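Startseite Themen Natur und Technik Lexikon Für Lehrkräfte Kontakt

Warum ist Grau nicht gleich Grau?
Farben und Helligkeit, für Kinder ab acht Jahren erklärt

Dezember
Text: Naa Lamptey, Kinderredaktion Florkimau

Wenn von Farben die Rede ist, denken die meisten Menschen an Rot, Blau, Gelb oder Grün. Grau wird selten als Lieblingsfarbe genannt. Dabei ist Grau im Alltag sehr häufig: Straßen sind grau, viele Steine, manche Katzenfelle und der Himmel an einem trüben Wintertag. In diesem Beitrag erfahrt ihr, wie Grau entsteht und weshalb unsere Augen sich dabei leicht täuschen lassen.

Was ist Licht?

Ohne Licht gibt es nichts zu sehen. Das Licht der Sonne wirkt weiß, es enthält jedoch viele Farben. Bei einem Regenbogen werden diese Farben voneinander getrennt, und man kann sie nebeneinander am Himmel erkennen.

Trifft weißes Licht auf einen Gegenstand, so wird ein Teil davon verschluckt. Der andere Teil wird zurückgeworfen und gelangt in unser Auge. Eine reife Tomate wirft vor allem rotes Licht zurück, deshalb sehen wir sie rot. Weißes Papier wirft fast das gesamte Licht zurück. Schwarzer Stoff verschluckt das meiste davon. Er wird in der Sonne aus diesem Grund auch schneller warm als ein weißer.

Und wie entsteht Grau?

Eine graue Fläche wirft von allen Farben des Lichts ungefähr gleich viel zurück, insgesamt aber weniger als eine weiße. Ein helles Grau liegt nahe bei Weiß, ein dunkles nahe bei Schwarz. Dazwischen gibt es sehr viele Stufen.

Fachleute nennen Weiß, Grau und Schwarz »unbunte Farben«. Alle anderen heißen »bunte Farben«. Ein gelbgrüner Gegenstand fällt vor einem grauen Hintergrund meist sofort auf, auch wenn nur ein kleines Stück von ihm zu sehen ist. Zwei fast gleich helle Grautöne dagegen kann man leicht für einen einzigen halten.
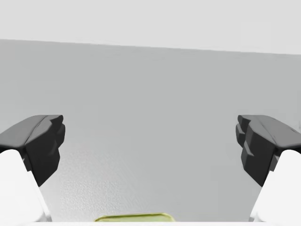
Wie zeigt ein Computer Grau?

Ein Bildschirm besteht aus sehr vielen kleinen Punkten. Jeder Punkt kann rot, grün und blau leuchten. Leuchten alle drei Farben mit voller Kraft, sehen wir Weiß. Leuchtet keine, sehen wir Schwarz. Leuchten alle drei gleich stark, aber nicht mit voller Kraft, entsteht Grau.

Der Computer speichert die Stärke jeder Farbe häufig als Zahl zwischen 0 und 255. Steht bei Rot, Grün und Blau jeweils die Zahl 212, so ergibt das ein helles Grau. Bei dreimal 80 ist das Grau dunkel, bei dreimal 20 ist es beinahe schwarz. Wird nur eine der drei Zahlen deutlich verändert, bekommt das Grau einen farbigen Stich.

Warum täuscht sich das Auge?

Unser Auge misst Helligkeit nicht so wie ein Messgerät. Das Gehirn vergleicht jede Fläche mit ihrer Umgebung. Ein graues Quadrat auf schwarzem Papier erscheint deshalb heller als das gleiche Quadrat auf weißem Papier. Der Fachbegriff dafür lautet Simultankontrast. »Simultan« bedeutet »gleichzeitig«.

Besonders deutlich ist die Wirkung an Kanten. Grenzt eine helle Fläche an eine dunklere, so erscheint der helle Rand oft noch etwas heller und der dunkle noch etwas dunkler. Für das Sehen ist das nützlich, denn so lassen sich Umrisse besser erkennen.

Versuch: Das graue Quadrat

Ihr benötigt je ein Blatt weißes, schwarzes und graues Tonpapier, eine Schere und einen Klebestift.

1. Schneidet aus dem grauen Papier zwei gleich große Quadrate aus.
2. Klebt eines in die Mitte des weißen und eines in die Mitte des schwarzen Blattes.
3. Legt beide Blätter nebeneinander und betrachtet sie aus einigen Schritten Entfernung.
4. Fragt andere Kinder, welches Quadrat ihnen heller erscheint.

Kleines Wörterbuch

Kontrast: der Unterschied zwischen hell und dunkel oder zwischen zwei Farben
Unbunt: ohne Farbton, also weiß, grau oder schwarz
Farbstich: eine leichte Färbung, zum Beispiel ins Blaue

Fachliche Durchsicht: Diarmuid Mac Carthaigh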